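Zwischenbericht Vorratsregal, Stand März

Liebes Förderteam bei Gilleo,

ihr wolltet wissen, wie es mit dem Nudelregal vorangeht, also kommt jetzt der zweite Bericht aus der Lernküche Bromeck. Kurz gesagt: Es läuft besser als im Januar, nur bei den kurzen Nudeln hakt es noch. Von den bewilligten 3,376 Euro (Verzeihung, 3.376 natürlich, ich tippe auf der englischen Tastatur) sind 216 Euro für das Regal und die Böden weg und 149 Euro für die Nudeln.
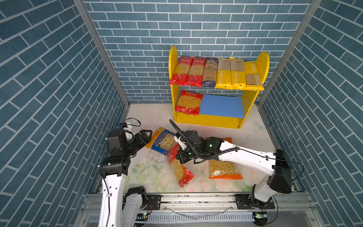

Unser Einräumplan sieht inzwischen so aus, dass alles Lange nach oben kommt und alles Kurze nach unten. Das klingt banal, aber wir haben 16 Durchgänge gebraucht, bis wir dabei geblieben sind! Oben stehen die langen Nudeln jetzt aufrecht nebeneinander, die roten Packungen links, die gelben rechts, und die äußerste gelbe lehnt schräg an der Seitenwand. Damit kann ich leben. Die kurzen Makkaroni unten liegen flach und kippen nach vorn, da hätte ich gern eine kleine Leiste.

Die Orecchiette waren mein persönlicher Wunsch (danke fürs Durchwinken), und sie machen uns prompt die meiste Arbeit. Der Beutel ist breit, der Inhalt rutscht, und jeder hat eine andere Meinung dazu, wo er hingehört.

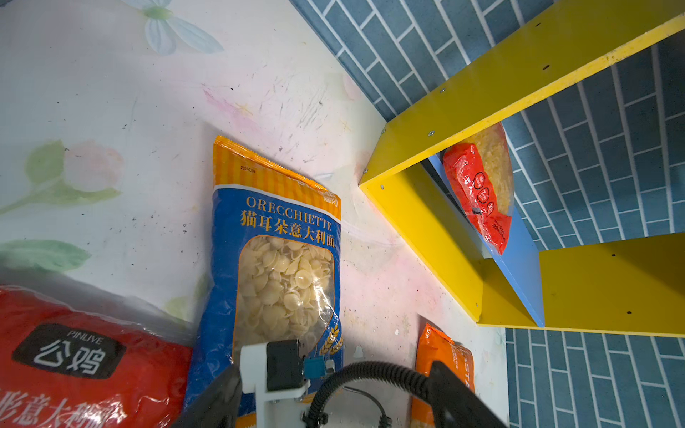 Seite zuletzt geändert: März, 16:20 Uhr

Aufrecht steht der blaue Beutel mit dem orangefarbenen Streifen jedenfalls, wenn man ihn lässt. Wir probieren ihn deshalb als Nächstes im unteren Fach aus - hochkant, mit dem Sichtfenster nach vorn. 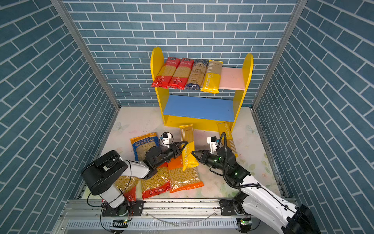
Gelbes Regal, oben die langen Packungen, rechts daneben noch Platz.

Zur Beschriftung: Der Vorschlag von Cumum mit den farbigen Etiketten gefällt mir gut, ich würde aber erst bestellen, wenn die Reihenfolge feststeht. Suwannarat hat uns eine zweite Lieferung angeboten, vor allem Kurzes, und da möchte ich vorher das mit der Leiste klären. 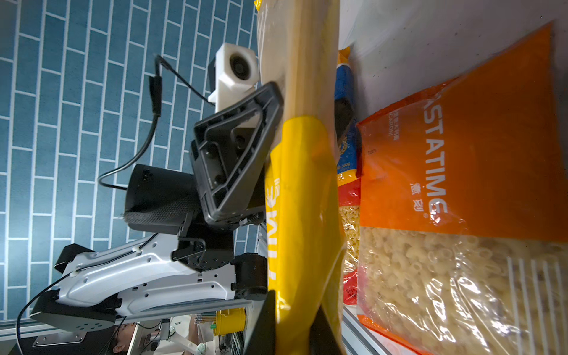

Sonst liegen uns die Beutel wieder kreuz und quer. Die Leiste kostet nicht viel und passt locker ins Restbudget - gebt mir bitte kurz Bescheid, ob ich sie darüber abrechnen darf. Den nächsten Bericht schicke ich im Mai.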